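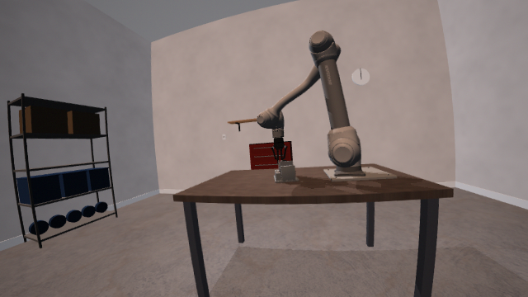 Abb. 6: Simulationsumgebung Dida, Roboterarm mit Greifer über dem grauen Objekt

4.2 Auswertung der Greifversuche einrichten

1. Szene in Dida laden und die Grundplatte des Arms als Bezugssystem festlegen.
2. Greifer mit leicht geöffneten Fingern senkrecht über dem Objekt ausrichten.
3. Im Modul Ospina die Zahl der Episoden auf 2.000 setzen.
4. Startwert 2882 eintragen und den Lauf freigeben.

Hinweis: Wandregal, Uhr und Metallregal gehören zum Hintergrund der Szene und gehen nicht in die Kollisionsprüfung ein. Für Vergleiche mit dem Verfahren Ginier ist derselbe Startwert zu verwenden.

Achtung: Die Tischgeometrie darf während eines Laufs nicht verändert werden. Andernfalls verwirft Ospina die Erfolgsquote, und Schritt 2 ist zu wiederholen.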